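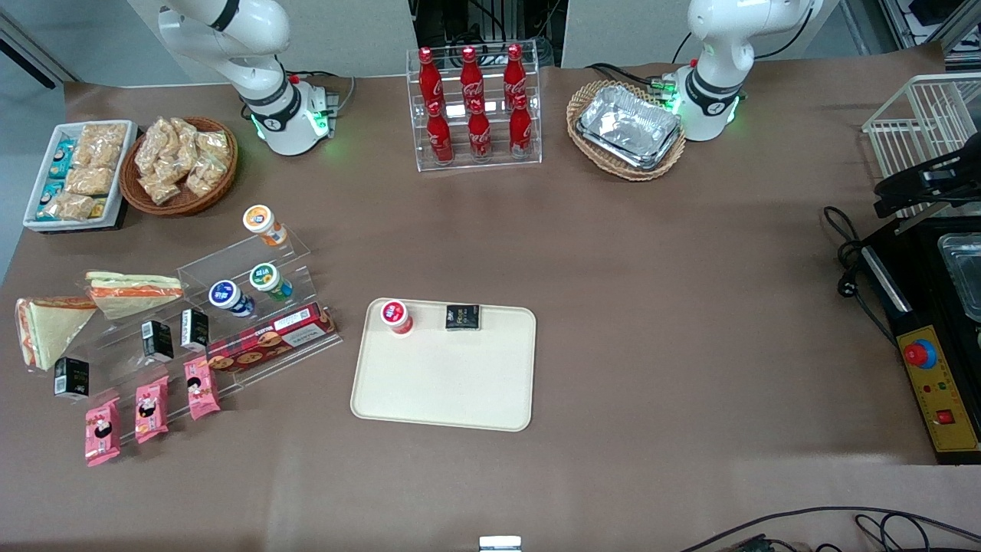

Snack table to replace Abugri Hall canteen, at least until spring
Mon 8 November
By So-ying Liu

The canteen at Abugri Hall closed for good in October. Its replacement, according to the people who run the building, is a "curated refreshment point." Visitors may recognize it as a table with snacks on it.

Flodow, the Berivbridge catering firm that won the contract, set out its selection in the ground-floor meeting room last week. There are Coca-Cola bottles in a clear two-tier rack, bags of golden, crunchy snacks in a tray and a basket, a long red-and-white box of cookies, and white cups with orange, green and blue lids. Anyone hoping for lunch will be looking at the sandwiches, which come as triangles in clear plastic wrap.

It is a tidy display. The wicker is pleasant enough, and the stepped acrylic stand makes a box of cookies look more important than it probably is. Whether it amounts to a food service is another matter.

The old canteen did soup, eggs and a hot plate that changed daily. People who came to the hall for the tax clinic or the evening language classes could sit down with something warm for the price of a bus ride. Flodow's written proposal says the new arrangement will offer "comparable choice in a more flexible format." It doesn't say comparable to what.

Asked about hot food, the firm pointed to the stack of foil trays in its display and said a warm option was "under active review." It would not say what might go in the trays, who would heat it, or where. The canteen kitchen has been locked and its gas supply is off. A warm option that depends on a kitchen being reopened seems some way away.

Then there is the money. The hall will pay Flodow 1180 dollars a month for the length of the trial, which runs 15 weeks. That fee covers stocking and setup and is paid however much or little is sold. The firm also keeps the takings. The hall's managers say this is still cheaper than running the canteen, and it may well be, but they have not released the canteen's accounts, so there is no way to check.

They have leaned instead on a visitor survey with 1111 responses, most of them in favor of "quick, convenient snacks." The survey form, which this site has read, asked people to choose between quick snacks and no food at all. Keeping the canteen was not on the list. It would have been useful to know how that one did.

Prices had not been posted by the time this item was written. Flodow says they will be "in line with local shops." The nearest local shop is Vonduter, two doors down, which sells bottled drinks, cookies and wrapped sandwiches, and does not receive a monthly fee from the hall for doing so.

The refreshment point opens to the public on Thursday at noon and will run during building hours. The managers say they will look at sales figures halfway through the trial and decide then if the range needs to change. They have not said what level of sales would count as a success - or what happens to the canteen space if the table falls short.

Comments on the plan can be left at the hall's front desk until the end of the month.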